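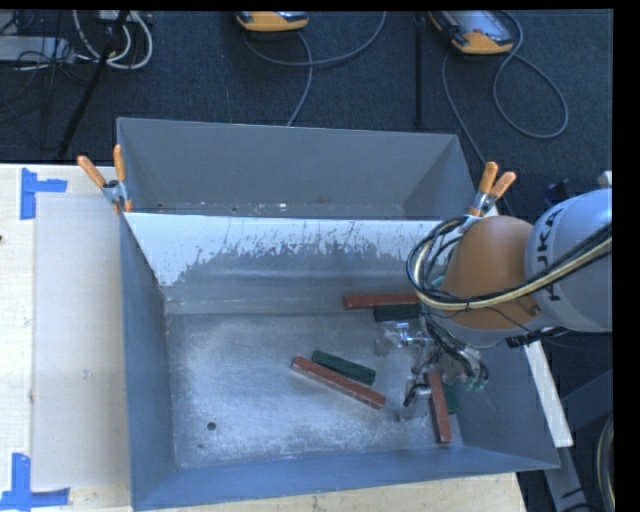
Gripper trial on a KUKA arm: red and green blocks in a sloped-wall bin.

Gilard Bin Trial Kit
Item no. 761
Page updated 1 May 2024

Overview

The Gilard Bin Trial Kit is a set of parts for comparing grippers on the same picking task. It includes a bin with sloped walls, two colors of rectangular blocks, clamps, corner tape and a printed test sheet. You supply the robot, the gripper and a table.

The kit is meant for labs and small integrators who need to choose between two or more grippers and want the results to be fair. It works with any arm that can reach down into an open bin from one side. No software is included, and none is needed to use the test sheet.

Why a sloped bin

Flat trays make most grippers look good. A block in the middle of a tray can be approached from any side, and the fingers never come near a wall. In a bin with walls that angle outward, the gripper body has room at the rim and much less at the floor. Wide grippers and grippers with long finger mounts run into trouble at the bottom edges first.

The blocks are long compared to their width, so the angle of approach matters. A block lying across the bin, a block lying diagonally and a block lying front to back each need a different wrist rotation. When one block rests partly on another, the gripper also has to cope with a tilted top face.

What we test with it

We use the kit ourselves when we fit customer grippers. Our standard series is 25 picks per gripper, starting from the layouts printed on the test sheet. A pick counts if the block is lifted clear of the rim and held until the arm stops. Picks that move a second block are marked separately.

In April we ran the full series on two finger grippers, the Fitix and the Millet. The table gives the results for each.

Fitix
Clean picks: 17
Picks that moved a second block: 5
Missed or dropped: 3

Millet
Clean picks: 19
Picks that moved a second block: 2
Missed or dropped: 4

The Millet did better on overlapping blocks. The Fitix was better close to the walls, where its narrower body gave it more clearance. Three of the four Millet failures were blocks lying within a finger's width of the slope. If your parts tend to end up along the sides of the bin, we would start with the Fitix. For piles in the middle, start with the Millet.

Both grippers were run with the same approach speed and the same grip force. Results with other fingers or other pads will differ.

Setting up

Place the bin on a flat table and clamp it at the rim. Spring clamps are enough for light contact. For tests where the gripper is allowed to press on the walls, use screw clamps instead - the bin can creep on a smooth tabletop and you will not always notice.

Mark the corners of your reference area with the tape before you teach any positions. If the bin or the table gets bumped, you can check against the marks and save yourself a new calibration.

Leave slack in the gripper cables. Tie them to the last link of the arm, then rotate the wrist through its full test range by hand or at low speed and watch the bundle at the joint. A tight cable pulls on the gripper and will show up in your results as missed picks.

Wipe the blocks and the bin floor between series if you are comparing finger pads. Dust on the blocks changes the grip more than most people expect.

Contents

1 bin with sloped walls
3 red blocks
3 green blocks
2 spring clamps
1 roll of corner tape
1 pad of test sheets

Options

Stileck camera bracket. Holds a small camera above the bin and keeps it in the same place from one series to the next. The bracket clamps to the table edge and does not touch the bin.

Spare blocks. Sold in sets of six, three of each color. We recommend a new set when the corners start to round off, and using the same set for every gripper in a comparison.

Screw clamps. Sold in pairs.

Ordering

Price for the complete kit: $342, shipping not included. Options are priced separately and can be added to the same order. The kit ships in one carton, and the bin comes assembled.

Returns are accepted for unused kits only. Blocks that have been gripped cannot be returned, but we will replace any block that arrives chipped.

Common questions

Can I use my own parts in place of the blocks?
Yes. Many customers run the blocks first to get a baseline and then switch to their own parts. Write the part name on the test sheet in the space at the top.

Does it work with suction grippers?
Yes, as long as the cup is narrower than the block. Keep the hose tied back in the same way as the cables.

Do you run tests for customers?
We do, on request. Send us the gripper with its mounting flange and a wiring diagram, and we will return it with the filled-in test sheets.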